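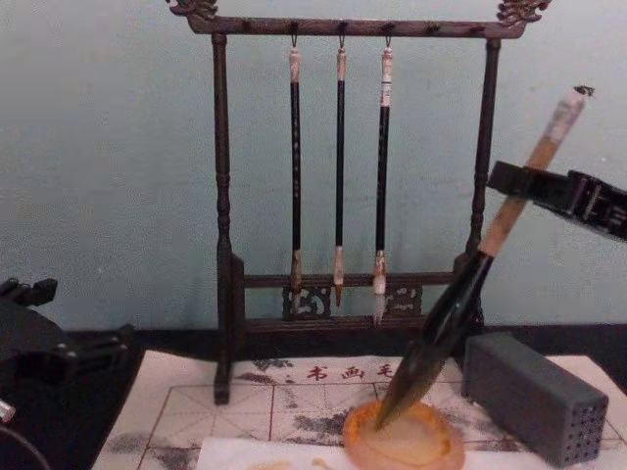
Reading time: 3 minutes

To: Trillstead workshop list
From: Catherine Strachan
17 October 2024
Re: brush pressure and the wobbly line problem

Manaia Ruawai wrote:
> Lovely to hear the two-arm build is finally writing. We tried something
> like it here with a pen plotter in April and gave up on brushes entirely,
> the strokes came out as blobs. Are you setting the height by hand or
> letting the arm feel for the paper? And how do you stop it flooding the
> sheet after a dip?

Hello Manaia, and hello everyone else who has been so patient with my long emails,

By hand, I'm afraid! I lower the brush until the tip just bends, write down the number, and every stroke gets worked out from there. The trouble is that the felt underneath is soft and the paper crinkles, so a height that suits one corner is too deep in another. I've logged 297 strokes so far and the starts are much worse than the middles. The arm comes down, waits a moment for the controller to catch up, and the brush sits there bleeding color into the paper the whole time.

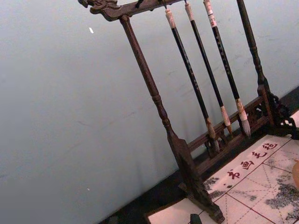
My first thought was to buy a stiffer brush, but a friend who really knows calligraphy talked me out of it and told me to fix the motion first. So the next version of the script will have the brush already moving sideways as it touches down, a bit like a plane landing. I'm also shortening the lift at the end, where we get a second blot for the same reason.

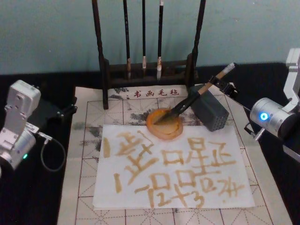
As for flooding, the dip is the part I've fiddled with most, and I still wouldn't call it solved. A big brush head holds far more than you'd think. We have it on the right arm, going into the little orange dish just past the top of the paper, so the trip back to the first row is short and there's less chance to drip. I've now added a slow drag over the rim on the way out, 3 passes, and I'd love to hear whether you did anything similar with your pens.
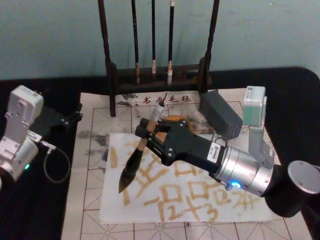
Grip matters too. If the fingers close too high on the handle, any slop in the wrist gets multiplied by the time it reaches the bristles, and if they close too low the knuckles get in the way of the dish. I moved the grip point down by 22 mm and the side-to-side shake got better, though the curves are still pretty shaky. The left arm has no job yet, and I'm open to ideas - holding down a corner of the paper would be my vote.

I'll put the script in the shared folder once I've cleaned out my rude comments. Come by and have a go if you're passing, the kettle is always on.

Warmly,
Catherine

Recent on this list
- Tamayo controller drops its connection after a restart
- Spare felt and offcuts, free to collect
- Furnix bench: which feet did you use?
- Pevamier gearbox noise, part two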